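### Fall swap table at Bernton Hall

The fall swap is set for 19th September in the downstairs room at Bernton Hall. Doors open at 2 and we close up at 4. Entry is free, and you don't have to bring something in order to take something home.

We changed a few things after the June swap. That one got crowded early on, and people near the back had trouble reaching the seeds and cuttings. This time the plants will be in the side room with Ruba Karam, and the main room will be for household goods, books and craft supplies. Ruba asks that cuttings come in a pot or a jar with the name of the plant written on it. If you don't know the name, write down where it grew and how much sun it got.

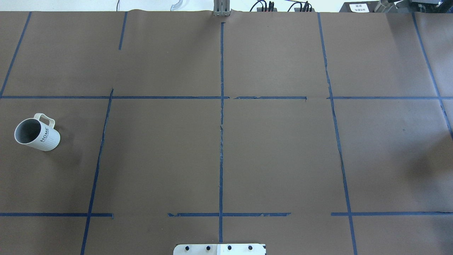

Please drop off larger items the evening before, between 5 and 7. We can take small furniture if one person can carry it. We can't take mattresses, car seats, paint or anything with a gas tank. Electrical items are fine if they come with their cord. Mared Meredith will have an extension lead by the door for anyone who wants to test a lamp or a radio before taking it.

Books did very well last time, cookbooks most of all. Jigsaw puzzles did not, mainly for lack of lids. If you have a puzzle with all its pieces, tape the box shut and write "complete" on the side.

Anything left at 4 goes to the Dabbas Street thrift store, so don't leave an item you hope to get back. We still need two people with a car for that run, and it helps if the back seats fold down.

Parking is limited to 14 spaces behind the hall. The lot across the road is open to us as well, but please keep the gate clear.

To help with setup or the thrift store run, leave your name on the sheet in the hall entry or speak to Mared.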